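Bindari Made-to-Measure: Frequently Asked Questions

Last updated Apr 10, 2019

We get most of these questions by email, and the answers don't change much from one customer to the next. If yours isn't covered, write to us and include your order number if you have one.

Ordering and appointments

Do I need an appointment?

For a first fitting, yes. The first fitting takes longer than people expect and we only see one customer at a time. You can book through the contact page or by phone. If you just want to look at cloth books or try on a sample jacket for size, you can walk in during shop hours, but you may have to wait if a fitting is going on.

What is the difference between your made-to-measure and bespoke?

With made-to-measure we start from an existing block pattern and change it to suit your measurements and posture. With bespoke, a pattern is drafted for you from nothing and the coat is basted and fitted several times along the way. We do not offer bespoke. We are sometimes asked to recommend a bespoke tailor and are happy to do that by email.

Where are the garments made?

Jackets, suits and overcoats are made in the Sullico workroom. Trousers ordered on their own are made there too. Shirts are made by Hou, a separate shirtmaker we have used since we opened. Alterations are done in our own shop.

How many fittings will there be?

Normally 3. At the first we measure you, try you in sample garments and choose the cloth and details. At the second you try the jacket with the sleeves attached but the buttonholes not cut, so the sleeve length can still be moved from either end. The third is when you collect. If something is off at collection, we keep the garment and have you back again at no charge.

Can I order without visiting the shop?

Not for a first suit. We tried working from measurements customers took at home and had too many remakes. After your first order is finished and you are happy with it, we keep your pattern and you can reorder from it by email. Swatches can be mailed to you.

What should I bring or wear?

Wear the kind of shoes you plan to wear with the suit, and a shirt with a proper collar. If you own a jacket that fits well in some way, bring it, even if it's old. It is also useful to see one that fits badly. Take your phone and keys out of your pockets before we measure. If you normally carry a phone in the inside pocket, tell us, as we can move or deepen the pocket.

Cloth

Which weight should I choose?

For a suit worn in an office most of the year, we suggest a plain weave or twill in a middle weight. Very light cloths feel nice in the swatch book but crease fast and do not hang as well in the trouser. Heavier cloths last longer and drape better, but some people find them too warm indoors. If you are between two weights, we will usually steer you to the heavier one.

Can I supply my own cloth?

Yes, for jackets and suits. We need to see it before we agree to take it. Older lengths are sometimes narrower than modern cloth, and a length that looks like enough for a suit may only be enough for a jacket. There is an added charge for supplied cloth because we have to shrink and check it ourselves. We cannot replace a customer's cloth if a flaw in it shows up during cutting, though we will cut around any flaw we find.

Why does the cloth look different from the photo on your website?

Screens vary, and so does the light cloth is photographed in. Navy is the worst for this, followed by dark brown and olive. Please don't choose from the website alone. We mail swatches for that reason, and you should look at them near a window as well as under a lamp. Put the swatch next to the shoes or shirt you want to wear with it.
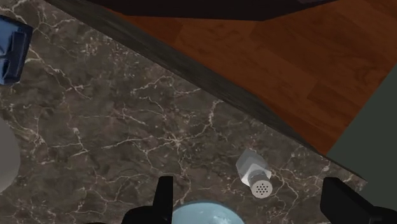

Dark brown veined marble beside orange-brown wood planks.

Do you carry patterned cloth?

Yes. Checks and stripes take more cloth and more cutting time, so they cost more than a plain cloth from the same book. We match patterns across the front, at the pockets and across the back seam. They can't be matched everywhere. On most figures a check will drift a little at the shoulder seam and behind the armhole, and altering the fit to prevent it would spoil the jacket.

Is linen a bad idea?

It depends how you feel about creases. Linen creases within the first hour and keeps doing it. A heavier linen creases in larger, softer folds and looks better for it. If you want something cool that stays neater, ask to see the open-weave wools.

Style and details

What is the Gotora jacket?

The Gotora is our soft jacket. It has very little padding, a half lining and patch pockets, and it is cut slightly shorter than our standard jacket. It can be ordered in any jacketing but works best in cloth with some body. We don't recommend it as the top half of a business suit, though we'll make it that way if you want it.

Can I change the lapel width?

Yes, within limits. The lapel has to stay in proportion to the shoulder and chest, and the block can only be changed so far before the collar needs redrawing. Bring a picture of what you like if that is easier than describing it.

Are working cuff buttonholes included?

They are included if you ask for them. Be aware that once they are cut, the sleeve can't be shortened or lengthened much from the cuff. For a first order we often suggest leaving them uncut for a few weeks of wear. You can bring the jacket back and we will cut them then.

Should I get cuffs on my trousers?

That is up to you. Cuffs add a bit of weight at the hem, which helps lighter cloth hang straight. On formal evening trousers we leave them off.

Price, payment and timing

How long does an order take?

Allow nine weeks for a suit and seven for an odd jacket. Shirts take five, and the first shirt is always made alone so you can wash and wear it before the rest are cut. September is our busiest month and orders placed then can run a couple of weeks longer. If you have a wedding or other fixed date, tell us at the first fitting and not after.

How much does a shirt cost?

Shirts start at $211 in the basic cottons and $219 with a spare collar and cuffs put aside for later repair. Most people pay the extra for the spares, as collars wear out well before the body of a shirt does. Suit and jacket prices depend on the cloth and are listed on the price page.

When do I pay?

Half when you order and half when you collect. Supplied-cloth orders are paid the same way. We take cards and bank transfers.

Can I cancel?

You can cancel for a full refund until the cloth has been cut. We email you the day before cutting. After that the deposit can't be returned. If your circumstances have changed, talk to us and we will see whether the order can be put on hold.

Fit and alterations

What if my weight changes?

We leave extra cloth in the seams at the waist, seat and side, and trousers can usually be let out or taken in a fair amount. Jackets have less room. The chest and shoulders are hard to change once the jacket is finished, and we will say so if we think an alteration isn't worth the money.

Do you alter clothes from other shops?

Simple work only: hems, waists, sleeve lengths from the cuff. We don't reshape shoulders or shorten jackets made elsewhere.

Is the first round of alterations free?

Yes, on anything you bought from us, for 3 months after collection. Wear the suit for a few full days before deciding what needs changing. New cloth settles, and some of what feels tight at the start will ease. We don't charge for moving buttons at any time.

Care

How often should I have a suit dry cleaned?

As seldom as you can. Brush it after wearing, hang it on a wide hanger and give it at least a day's rest. Food marks can often be lifted with a damp cloth if you get to them early. When you do have it cleaned, send the jacket and trousers together so any slight change in color is the same on both.

Can I steam it at home?

A hand steamer is fine for creases in the back and sleeves. Keep it away from the lapels and the front edge. The lapel roll is pressed in when the jacket is made and a steamer will flatten or ripple it. We will press a jacket for you in the shop if you drop it off in the morning.

How do I store winter clothes over the summer?

Clean them first. Moths go for food and sweat on the cloth as much as for the wool. Use a breathable cotton bag, not the plastic one from the dry cleaner, and don't pack the closet tight. Cedar blocks help a little if you sand them now and then, but they won't fix a moth problem you already have.

Can moth holes be repaired?

Small ones, usually. We send these out to be rewoven using threads taken from inside a seam or hem. On a plain worsted the repair is hard to find afterward. On flannel and loose tweeds it can be patchy. The reweaver quotes by the hole, and we pass on the quote before any work starts.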